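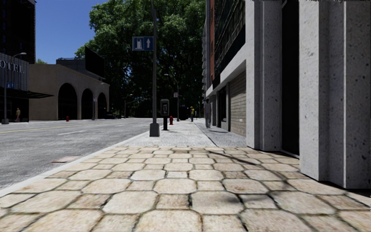
A reader of the September handout wrote in to say that if the cart gets down the simulated street without hitting anything, the hard part is done, and the rest of the course is soldering.

I disagree, and most of this session is about why. Bring the handout to the bench on Thursday, because I won't have spare copies and the printer at Dondell is out of toner again.

Filed under: Course Notes > Workshop Robotics > Session 4

Simulation before wheels

Where we are. The Nusimton cart has a frame, two driven wheels, a caster that squeaks, and a battery tray held in with straps until somebody welds a proper one. It has a camera on a mast. It doesn't drive itself yet. What drives itself is the software copy of the cart, and people have started talking about the copy as though it were the cart. Please stop doing that in the build log. Write "sim run" or "floor run" on every entry. I went back through the old entries and could not tell which was which for a good part of them.

What the sim street is good for

Finding stupid mistakes cheaply. If the left and right motors are swapped in the config, the cart drives off the curb in the first few seconds and no one has to pick glass out of a lens. A sign flipped in the steering code shows up just as fast. So does a planner that stops dead whenever a pedestrian is anywhere in view, even one far down the walkway and heading away.

It also makes you think about layout. A city sidewalk with a sign pole near the curb, a kiosk and a hydrant past it, and big columns on the building side leaves less room than you would guess from the width of the paving. Our first path planner treated everything between the curb and the wall as open floor. Mark the poles and columns as obstacles with some padding, then look at what's left. Do this on paper first. I mean it about the paper.

What it is not good for

Anything to do with the ground. The stone tiles in a rendered street can look as rough as you like, with rounded edges and dark grout, and the simulated wheels may still roll over them as if they were glass. How it looks and how it behaves are two separate pieces of data, and somebody has to have set up the second one. Before you trust a run, open the surface settings and find out what the wheels are touching. In a lot of free scenes the answer is one flat invisible sheet.

Shadows. Branch shadows across pale paving are a fair test for the camera code, and I am glad when a scene has them. But they hold still unless someone has animated them, and on a windy day in Bornach they don't. A detector that passes with frozen shadows has passed with frozen shadows. Write that down and leave it there.

Glare. A bright strip of concrete that renders almost white is mild next to what a cheap sensor does with low winter sun. Ours goes blank for a moment and then overcorrects. I have not seen a setting in the Rao package that reproduces this, and the one in the menu labeled "exposure" seems to change only how the picture looks to you.

People. Simulated pedestrians walk where they are told. Some walk through each other. None of them has ever bent down to talk to the cart, which is what happens on most of our floor runs.

On the success numbers

The score sheet taped to the cabinet says the Nusimton finished 31 sim runs in a row. Fine. Here is what I would want to know before I was impressed:

Did the start position change, or was it the same spot every time?
Was the random seed fixed? (It was. I checked.)
Did anyone change the code between runs? If so the streak is a mix of different carts.
What counted as finishing?

With a fixed seed and a fixed start you have one run, played back. The number on the sheet tells you the computer is consistent. I have asked for the sheet to be taken down and I am told it is good for morale.

Exercise A. Turn off the fixed seed. Move the start to the building side, close to the columns, and do the run again. Then move it to the curb side. Record every failure with the log file name. Do not restart a run because it "was obviously going to fail."

Exercise B. Add noise to the wheel readings. Start small and keep raising it until the cart can't hold a straight line along the curb. Then take the real cart onto the shop floor, push it by hand along the taped line, and compare its readings with the tape. If the real error is worse than the noise that broke your sim, you have learned something useful and annoying.

Exercise C. Put the mast camera at the height it is mounted on the real cart. Last time the sim camera had been left at eye level, which gives a lovely view down the street and has nothing to do with us. From down low, a kerbside pole hides a person for much longer.

Floor runs

Rules unchanged. Wheels off the ground for the first power-up. One person on the stop switch who is doing nothing else, including filming. Top speed stays at walking pace or below. No outdoor runs from this course. I know the loading ramp is right there.

If a floor run disagrees with a sim run, the sim is wrong. I have had three versions of this argument and they all end with somebody proposing that the floor is uneven. It is uneven. So is every sidewalk I have ever been on.

Things I am unsure about

Whether the Rao package is worth the setup time for a group our size. I would have put those evenings into a better caster and a proper battery tray. Others liked the street scene and learned a lot of config syntax from it, and I suppose that counts.

Whether camera-only is sensible. A bumper switch costs next to nothing and doesn't care about shadows. We have two in the parts drawer, unopened.

For next time: failure logs from Exercise A, your paper layout, and a charged battery. The gray charger is the one that works.

This site uses cookies to remember your settings and count visits. By continuing to browse you accept our cookie policy. Accept / Manage preferences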